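4.2 The open day at Eltthorpe

Most of the evidence offered for household robots reaches the public through demonstrations, and demonstrations are poor evidence unless someone writes down what surrounded them. We attended the open day at Eltthorpe on September 16, 2026, as ordinary registered visitors. We had no access to the control software and did not ask for any. What follows rests on our notes, the handout given to visitors, and views from the gripper camera that the organizers shared with everyone who signed up.

The handout listed 125 registered visitors, let in by groups. The Gitum program, which ran the day, described the session as "bed work in a furnished room." The phrase is worth a second look. It promises a setting and an activity, but it names no task that could be passed or failed. A bed can be straightened, stripped, remade or simply touched, and a visitor who has been told none of these in advance will tend to accept whichever one seems to be going on.

The room itself was a fair choice. It held a large bed with white bedding, a dark wood nightstand with a lamp, a telephone beside it on the bed's edge, and a dresser with a mirror above it. Laboratory tests of cloth handling often take place on a bare table under even light, and Eltthorpe deserves some credit for leaving the furniture in. Figure 3 gives the view from the gripper with its fingers apart over the bedding. 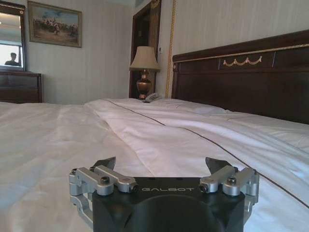
Figure 3. Gripper camera view at Eltthorpe. The fingers are open above the bed; the headboard and pillow are at right.

A view like this tells the reader where the gripper was and what lay near it. It does not say who or what was choosing the next motion. We asked the presenters twice whether the arm was running on its own, and received two different answers - "mostly" in the first group and "in this mode, yes" in the second. Neither answer was wrong, perhaps, but neither can be entered in a table. The handout claimed 300 practice sessions before the open day and gave no count of how many had ended well. Without the second number the first says only that the team had been busy.

We also tried to judge difficulty. White sheets are hard for a camera to read, as the folds are shallow and the shading changes with the window light. Dark cloth on a white sheet is a much easier case, at least as far as finding the edge goes.
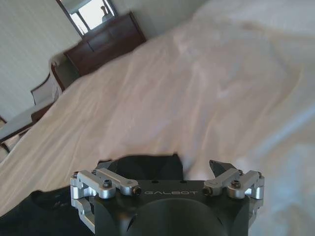
Mixing easy and hard material in one session is reasonable, provided the results are kept apart. They were not. The wall poster from Skunmont, the partner site, reported 186 trials under the single heading "textiles," and a reader has no way to tell how many of those involved strong contrast between the item and the surface below it. A system that did well on one kind and badly on the other could show the same total as one that was middling on both.

The visitor survey has the same weakness. Gumede, the contractor that handled registration, collected 106 forms, and the summary posted in November reported that most visitors found the robot "capable." The form did not ask capable of what. It was also handed out at the exit next to the refreshments, which is a pleasant place to be asked for an opinion.

None of this shows that the system performs poorly. We saw too little to say so, and our own notes cover only two groups. Our complaint is narrower: the day was set up so that a strong system and a weak one would have left similar records. In Section 5 we therefore treat the Eltthorpe material as a description of working conditions only, and leave its trial counts out of the comparison.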